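Talk for the Thursday group, village hall, start at half past seven
Keeping a larder when you haven't got a larder

Hello and thank you (wait for the chairs to settle). Thank Rebecca Monti for the invitation and the very good cake.

Start with my grandmother's cold cupboard in Räsänen, the one with the slatted shelves, and how we children were sent in for jam and always came back with something else. Don't let this run on, Venla says I took ten minutes over it in July!

Then our flat. One cupboard, 40 centimetres wide, and a boiler in half of it. Ask who has the same. Somebody always has worse.

What I keep: oats, rice, two sorts of beans, tomatoes, fish, the tea I pretend is for visitors. Say how I go through it all on the first Saturday of the month, with the wireless on and everything out on the kitchen floor.

Dates. Best before is about quality, use by is about safety, and do say it twice because people muddle them (I did for 30 years).

Tins. Talk about dents, rust and bulging ends. Bulging goes straight in the bin, please, no tasting.

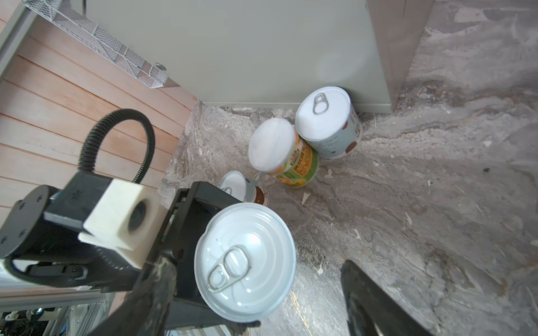 Round cans in both of these. 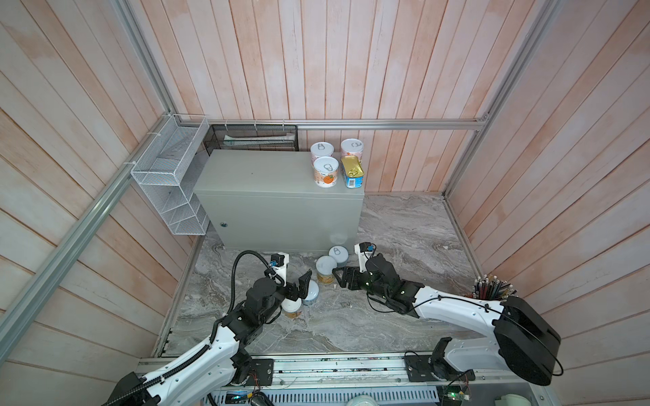
Questions and tea
Esko Karppinen will want to ask about flour moths. Bay leaves, and a jar with a proper lid. Pass the seed list round before people find their coats.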